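We use cookies to keep this site working and to count visits. Accept | Manage preferences

Print this thread | E-mail this thread

Thread saved Wednesday, August 5, 2020

1/ Spent the morning reading the Fendbridge brochure for their two-arm assembly package. A few people asked if I'd buy it for a small shop. Short version: not on what they've shown so far. Long version follows, sorry.

2/ What's on offer: two arms, two fingered hands, a peg-and-hole practice board, software, and a service plan. They call it a "cell". There's no guarding in the price and no table either. I'd call it most of a cell.

3/ The software is Moditz, which Fendbridge licenses. You pay for the first year as part of the package, then every year after. I asked what happens to the arms if you stop paying. The reply said "core motion remains available". I've asked twice what core motion means.

4/ The headline claim is 43 insertion tasks "out of the box". I got hold of the task list. A good many of them are the same round peg in a different size of hole. Fair enough as a test, but I wouldn't put it on the cover in that colour of type.

5/ No success rate per task anywhere. There's one figure for the whole lot, with no word on how many tries it came from or who was standing beside the thing resetting parts. Any apprentice who handed me that would get it handed back.

6/ Cycle time: 72 seconds for their longest task. I put that beside what a person on our bench does and had to sit down for a bit. To be fair to them, they do print the number. Dudevo's sheet for the rival kit leaves it off completely.

7/ Somebody replied that speed doesn't matter if it runs all night. Sure, if it runs all night. Show me a night. I want the whole log, including the part where it drops something at 2 a.m. and pokes at an empty hole until breakfast.

8/ Hands. I do like the hands, I'll say that. Jointed metal fingers are a nice thing to have when parts change shape. They're also a lot of joints to keep in good order, and the brochure's maintenance section is half a page with a big margin.

9/ The service plan covers the arms for 126 weeks. Odd number, and I can't find the reasoning. The hands are covered for a good deal less, in a footnote. Guess which bit touches the work.

10/ Spare fingers are "priced on application". I applied in May. Still waiting.

11/ Someone will say I'm being hard on a new product. Maybe. But I bought an Akinola feeder on the strength of a nice video once, and it's now a very expensive shelf. I keep the labels on it.

12/ On the board itself. I've no quarrel with pegs and slots. It's a sensible way to find out if a hand can line something up, and you can repeat it, and you can compare one machine with the next if everybody agrees on the rules.

13/ My trouble is the leap from there to "ready for your production line". Our parts come out of a bin with oil on them. Some have a burr. The bin gets moved by whoever swept last. None of that is on the task list.
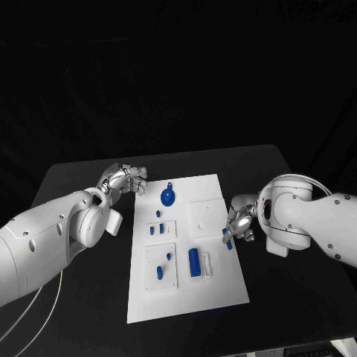 14/ Blue parts on a white board are also about as kind as you can be to a vision system. I asked if Moditz has been tried with grey parts on a grey tray. "Lighting guidance is provided at installation." So, that's a maybe with an invoice attached.

15/ And two arms need a reason. If one is only there to steady the work, a clamp does that for the price of lunch. I'd want to see tasks where both hands are really needed, marked as such in the list. They aren't marked.

16/ What would change my mind: 3 of our own parts, our own tray, our own lights, and a full shift with nobody from Fendbridge in the room. I've put that to their sales desk in writing. They offered a webinar.

17/ Would I rent one? For a month, yes, at a fair rate, and I'd post everything, good and bad. There's no rental option at the moment. There is a lease, and the lease has the software fee in it for the full term whether you use it or not. Read page nine.

18/ For those asking about Dudevo: cheaper, simple grippers, a worse manual. I haven't used it long enough to say more than that, and I'm not going to guess.

19/ If you already own the Fendbridge package and it's earning its keep, please reply with the part, the tray and the hours. Photos of the reject bin very welcome. I'll add the useful ones under this post.

20/ Edit: sales desk has now told me what core motion means. It means you can jog the arms by hand controller. So without the subscription you've bought two arms you can wave.

Get new threads by e-mail. Subscribe | No thanks

Contact | Copyright 2020, all posts remain the property of their author | Back to top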